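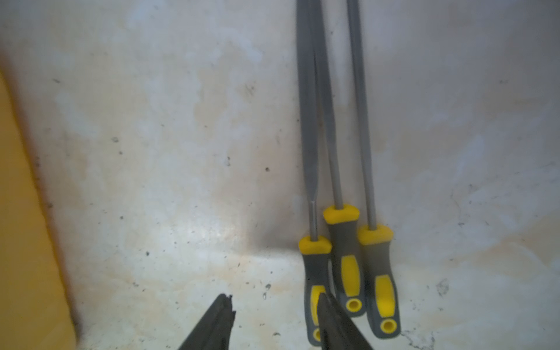 Three hand files, handles down. Hand tools of this type are covered by the new exchange terms.

Hevangate tool library extends loan period, adds file exchange

The Hevangate tool library will lengthen its standard loan from seven days to 14 beginning in December and will introduce a separate exchange program for files, rasps and other abrasive hand tools, according to a notice sent to members.

The library, which operates from a unit on Escobar Street, has 345 active members and a catalog of roughly 1000 items. Power tools remain on the seven-day schedule. Ladders, tile saws and floor sanders will continue to be lent for a maximum of three days, with no renewals.

Under the exchange program, members who borrow a file may return it at any time during the loan period and take another of the same length and cut. The exchange does not count against the limit of five items per household. Files that no longer cut will be withdrawn and sent in batches to Gado, a sharpening shop that uses an acid process to restore the teeth. Files with chipped teeth or a bent tang will be scrapped.

Dulce Jaramillo, who manages the catalog, said files were the most frequently reported problem among hand tools in the last inventory. Of 500 returns checked, 77 were set aside for service, and more than half of those were files or rasps.

"Most of them were clogged," Jaramillo said. "Aluminum and soft paint pack into the teeth, and the next borrower assumes the file is dull. A file card clears most of it. What's left usually comes out with a soak and a brass brush."
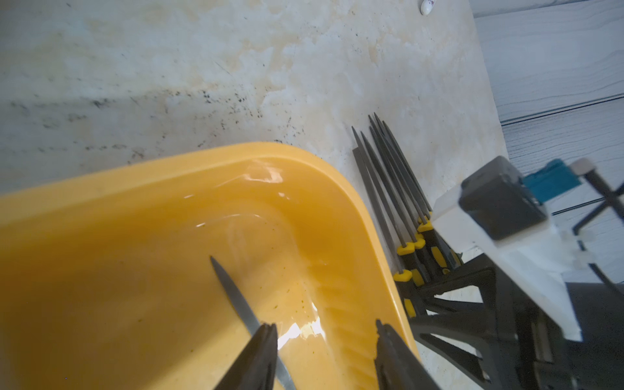

A file with its tip in a tub of water. Borrowers may wash files before return but must dry them fully.

The revised care sheet permits washing in plain water or water with a small amount of dish soap. It does not permit vinegar, commercial rust remover or bleach. Washed files must be brushed along the direction of the cut, wiped, and left in a warm place until no moisture remains at the tang. Oil should not be applied. Files returned with surface rust will incur a $4 cleaning charge, up from $2.

Files must also be returned in the canvas sleeve supplied at checkout. Contact between files in a toolbox or drawer can damage the teeth on both, and the library will no longer accept them bundled together with tape or rubber bands.

Reservations will move to Wundo, a booking system already used for the meeting rooms in the same building. Existing member numbers will carry over, but passwords will not, and members will be asked to set a new one at first login. Holds placed under the current system will be honored through the end of December.

Annual dues are unchanged. The drop-off counter will stay open until 7 p.m. on lending days, one hour later than at present.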